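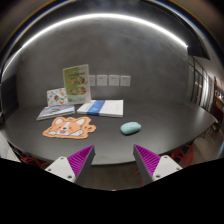 Wall Table, Dark Gray, Matte Top

The Sultley wall table is supplied by Sketent for cafés, staff dining rooms, school common areas and waiting rooms. It is made to stand with its rear edge against a wall, near existing electrical sockets, so that guests may sit, eat and charge a telephone or laptop in the same place. The top is dark gray with a smooth matte finish.

The table is shown with a gray wall, a row of four square white sockets and an LED strip light above. Sockets and lighting are not included in the price of the table and should be ordered separately or arranged with a qualified electrician.

Dimensions and weight

Depth of top: 70 cm
Weight, boxed: 27 kg
Thickness of top: 22 mm
Article number: 1670

The length is cut to order. Customers are asked to measure the wall at table height, as older walls are seldom straight from floor to ceiling. Where the table is to stand between two side walls, please send both the front and the rear measurement.

Surface and care

The matte finish was selected for rooms with strong overhead lighting, where a polished top would produce glare for those seated at it. Wipe with a soft damp cloth and a mild dish soap, then dry. Do not use scouring powder, steel wool or wax polish. Wax leaves shiny patches on a matte surface and is difficult to remove once it has set.

Hot pans and teapots should be placed on a trivet. Cups and plates at normal serving temperature may be placed directly on the top. Coffee, red wine and beet juice should be wiped up within the hour.

Placement near wall sockets

Sketent recommends that the top be kept a short distance below the socket plates, so that plugs can be inserted without striking the surface. Larger chargers and adapters need more room than a standard plug. Customers planning a new socket row should settle the height of the table first and inform the electrician of it in writing.

Liquids must be kept away from the sockets. For self-service counters, where drinks are poured at the table, a closed socket cover is advised and local electrical rules apply.

Lighting

A strip light mounted high on the wall gives even light across the top and leaves the area behind menus and cups free of cables. Bright white light is suitable for reading and for work. For evening dining, a warmer tone or a dimmer may be preferred. The Utero strip light is offered by Sketent in both tones and is listed under Lighting, together with its power supply.

Menus and table cards

Upright cards stand well at the rear of the table, where they remain in view and do not take up eating space. Tall menus with pictures of the dishes are best placed at one end, with any smaller card beside them. Please note that a card standing at the rear may cover a socket. In rooms where every socket is in regular use, the Liepiņa card rail can be fixed to the wall above the plates — it holds one tall menu and two small cards, and is sold singly.

Delivery and assembly

The table is delivered flat, with legs, screws and an assembly sheet. Two persons are required for assembly. The top should be laid face down on a blanket or on the flattened packaging while the legs are attached. Tighten all screws by hand again after the first week of use.

Deliveries are made to the ground floor before noon. Carrying to upper floors can be arranged when the order is placed, but cannot be added on the day. Any damage to the packaging should be noted on the delivery slip before signing.

Samples and inquiries

A sample of the top may be borrowed free of charge for two weeks. Small differences in shade between the sample and the finished table are possible and are not accepted as grounds for return.

Questions concerning measurements and orders for several rooms: Modupe Onuoha, Contract Sales.
Questions concerning spare parts, replacement legs and repairs: Jacobus Hlongwane, Customer Service.

Please state the article number in all correspondence.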